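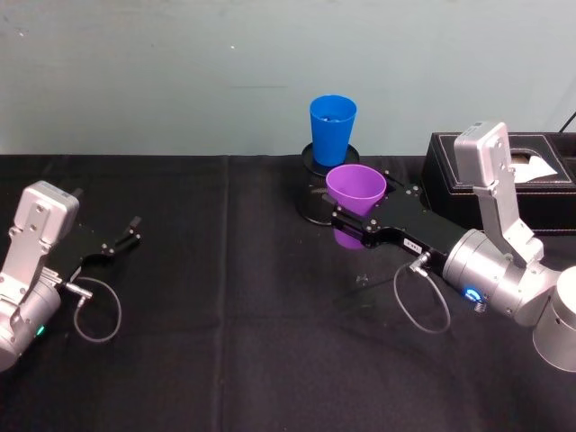
9 de julho de 2019

Caderno da bancada de cerâmica, continuação das páginas do esmalte cinza que devia ser verde.

Terceira tentativa com a receita de cinza de eucalipto. Abri o forno cedo demais, como sempre, e levei o castigo de sempre: duas horas olhando para peças que eu ainda não podia pegar. A Triin passou, espiou e disse que a cor lembrava água de lavar pincel. Anoto porque é a descrição mais precisa que temos até agora.

O que mudou em relação à queima anterior: peneirei a cinza duas vezes e lavei uma vez a mais. A sopa ficou três dias decantando no balde, com pele por cima e cheiro de brejo. Água trocada até parar de escorregar entre os dedos (luvas, Tolera, LUVAS — a cinza crua é cáustica e sua mão não é papel indicador). Depois secagem na bandeja de gesso velha, que já está se desfazendo na borda. Vi pelo menos uma lasca de gesso no meio do pó. Se aparecer cratera na placa de teste, já sei quem culpar, e é a bandeja.

Pesagem: 318 g de cinza seca, lavada, o resto em feldspato e argila de bola, completando 1000 g de mistura. O lote anterior tinha 366 g de cinza e escorreu até colar a placa na prateleira. Menos cinza, portanto, e óxido de cobre a 2 por cento por cima do total. A balança demora para decidir se gosta do número que mostra. Esperei. Ela ganhou.

Aplicação por imersão, contagem até três. Minha contagem até três é bem mais curta que a do Algirdas, que conta como quem lê uma sentença. As placas dele saíram com o dobro da espessura das minhas, e eu só percebi quando estavam todas enfileiradas e sem identificação. Marquei as dele depois, pela cara. Não é método, mas foi o que deu. Para a próxima, usar o metrônomo do celular e escrever a sigla embaixo com óxido de ferro ANTES de mergulhar.

Resultados, na ordem em que tirei do forno:

Placas finas, prateleira de cima: cinza-oliva, seco, áspero na unha. Subqueimado, ou cinza de menos. As duas coisas combinam com a minha sorte.

Placas finas, prateleira do meio: um verde tímido nas arestas, onde o esmalte afinou. No plano, água de pincel, conforme laudo da Triin.

Placas grossas, prateleira do meio: melhor do que mereciam. Escorreu em fios, parou antes do pé, e no fundo das ranhuras juntou um vidro verde-garrafa bonito de verdade. O Algirdas teve a delicadeza de só mencionar isso quatro vezes.

Placas grossas, prateleira de baixo: bolhas. Uma delas com cratera e um carocinho branco dentro. Bandeja de gesso, eu avisei.

O cone da prateleira de cima mal dobrou e o de baixo deitou por completo, de modo que o forno continua com opiniões próprias sobre a temperatura. O Rasmus acha que é a resistência de cima no fim da vida. Pediu orçamento para a Prisus, que respondeu com um catálogo inteiro e nenhum preço. Enquanto isso, ele sugere carregar as peças pequenas embaixo e deixar o topo para biscoito. Faz sentido, o que me irrita um pouco.

Hyun-seo perguntou por que não compramos logo um verde pronto. Pergunta justa. O pote da Puvevar que sobrou na estante dá um verde uniforme, confiável e com toda a personalidade de um azulejo de hospital. Fica como controle. Pus uma placa dele na próxima carga para termos com o que brigar.

Um problema que ainda não entendi: o lote assenta no fundo do balde feito cimento em uma noite. Tentei um pouco de bentonita, que empelotou porque joguei direto na água (misturar no pó seco, está escrito neste mesmo caderno, na minha letra, em março). Sal de Epsom dissolvido em água quente ajudou mais. Umas gotas e o balde virou iogurte. Não anotei quantas gotas. Sim, eu sei.

Para a próxima carga:

Mesma mistura, sem mexer na receita, só na espessura. Uma, duas e três imersões.
Jogar fora a bandeja de gesso. Jogar fora mesmo, não pôr embaixo da pia.
Cone em cada prateleira, frente e fundo.
Patamar de vinte minutos no topo, resfriamento mais lento até o vermelho escuro.
Tolera fica com a peneira fina, eu fico com a contagem, Algirdas fica longe do metrônomo.
Lavar a prateleira colada e ver se sai com rebolo. Se não sair, vira tampo para o balde do chamote.

Forno fechado para biscoito às sete. Lacuna deixada abaixo para colar a foto do caco verde-garrafa, se o Algirdas devolver o caco.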